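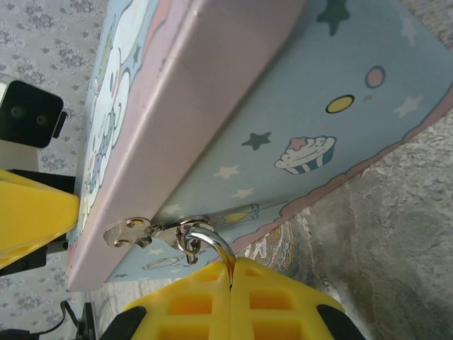
Last updated: August 24, 2026

Up before six again. Tea gone cold twice. Want to get the money side down before the call with Lindholm or I'll lose the thread.

Where we are. Two arms on the floor, both with the yellow fingers, and the quote for the next pair sitting in my inbox since last week. Lindholm want 2230 a set for the fingers, mounts and sensor bits, delivery extra. Vestitz are cheaper on paper but no spares listed anywhere, and I've been burnt by that. Rang them, on hold, gave up. Try again after lunch.

Fingers first. Keep coming back to this. The grid ones are fine on big soft stuff, I was less sure about thin wire. Had the tin with the cupcake on it this morning, the pink and blue one, right arm on the handle. Wire goes in between the two fingers and you can't see it at all past the seam. Good grip on a thin thing, at least in that position. So do I need the narrow tips at all?? They're 196 a pair and I had two pairs on the list. Crossed one out. Might cross out the other.

Spare rubber pads definitely yes. Put them under consumables, not equipment, or Anness will send the whole form back like last time.

Cables. Must budget for proper cable runs, there was one curled on the floor right next to the work and I don't want to be paying for a connector because somebody's boot found it. Clips, trunking, a roll of the wide tape. Cheap. Do it now.

Floor as well. The patterned grey and the stone-look stuff both do for the moment. Lesow offered matting at a decent price, minimum order far too big for a room this size. Asked if they'd split it. No reply yet.

Shiny things. Note to self, before anyone signs for a second sensor module, get a week of trials on metal. The clasp plate and the handle both throw the light back, and the handle picks up the yellow off the fingers. Don't know if that matters. Want to know before I spend, not after.

Contingency, 1000. Anness will say it's padding. It is a bit. Leave it in.

Third arm is off until December whatever happens. No bench space and no money, same answer either way. Stop looking at the catalgoue.

To do
- Vestitz, spares, get it in writing
- ask Lindholm if the 2230 holds if I only take one set
- more tins, odd handles, something with a stiff lid
- move pads to consumables
- find last year's reciept for the brackets (blue folder? drawer?)

Lindholm ringing now, rest tonight.

We use cookies to keep this site running. Accept all / Manage settings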